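In praise of the long book
9/3/18

Every September I pick the fattest historical novel I can find, and this year it is the Skjelbred saga, all 1280 pages of it. I am 253 pages in and having a glorious time!

People tell me a novel that size is showing off. I say a big story needs room. Asta, the net-mender's daughter at the heart of it, doesn't leave her island until page 90, and by then I knew the path down to the harbour, the price of salt and which uncle not to sit beside at supper. When the boat finally pulled away I had to put the book down and make tea. No slim volume has ever done that to me.

The library at Jultcombe has a copy (two, if the other one ever comes back from Skaltanton), and the reading group there has taken it on for the whole autumn. Good for them. So what if you forget a cousin or two? Turn back and find him again. I'd happily read another 4000 pages of this, weather and herring and all.
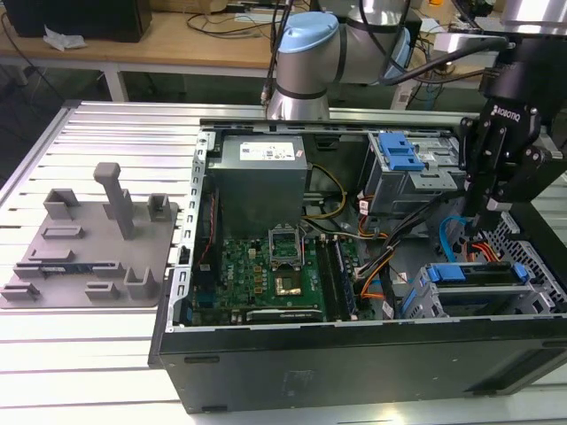
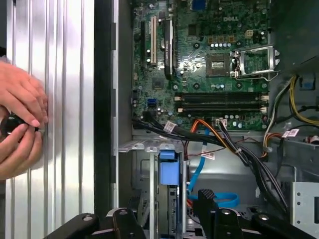
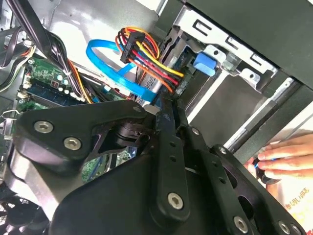
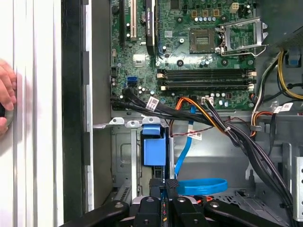 Desktop computer with its case open, four views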